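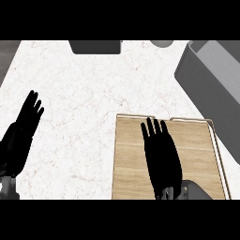 Marble (stone)

Marble is a rock that forms when limestone, or its close cousin dolomite, is squeezed and heated deep underground over a very long stretch of time. The old shells and grains in the limestone grow back together as tightly locked crystals of calcite, and this is what gives a polished piece its soft glow. Sculptors, builders, bakers and people redoing their kitchens have all been fond of it, and it has been dug from hillsides since ancient times.

Color and veining

Pure marble is white. Most of it, happily, is a little less than pure, and the clay, sand, iron and other bits that were mixed into the limestone end up as veins and clouds. Iron tends to give pinks, yellows and browns, while carbon-rich matter gives grays and even black. Green usually comes from minerals such as serpentine. No two slabs carry quite the same pattern, so a buyer who has fallen in love with one small sample would do well to visit the yard and look over the full slab before paying for it.

Quarrying at Mudomura

The Mudomura quarry is a good place to see how the work is done. It is cut into the side of a hill in 3 broad steps, the highest of them 62 feet above the floor, and pale blocks are sawn free with a diamond-studded wire kept cool by running water. The old road down to Plallden, where the blocks were once hauled by oxen and later by a small railroad, can still be walked for most of its length, and it makes a lovely outing in October when the heat has gone. The Polishchuk sawmill in Plallden takes most of the stone and slices it into slabs for floors, stairs and counters. Its yard has room for 1,974 slabs, stored on edge.

Use in the home

Marble stays pleasantly cool to the touch in an ordinary room, and pastry cooks have long liked to roll dough on it. It is also rather soft as building stones go, measuring 3 on the Mohs scale, so a knife will scratch it. Lemon juice, vinegar and wine eat into the calcite and leave dull spots known as etching. A honed, or matte, finish hides these marks better than a high polish does. Sealing the stone slows down stains from oil and coffee, though it will not stop etching.

Lookalikes

Marble-patterned surfaces are also made from quartz and resin, porcelain, and printed laminate. Gritance, a line of porcelain sheets sold in Plallden, copies the veining of Mudomura stone.

See also: Limestone, Travertine, Onyx, Terrazzo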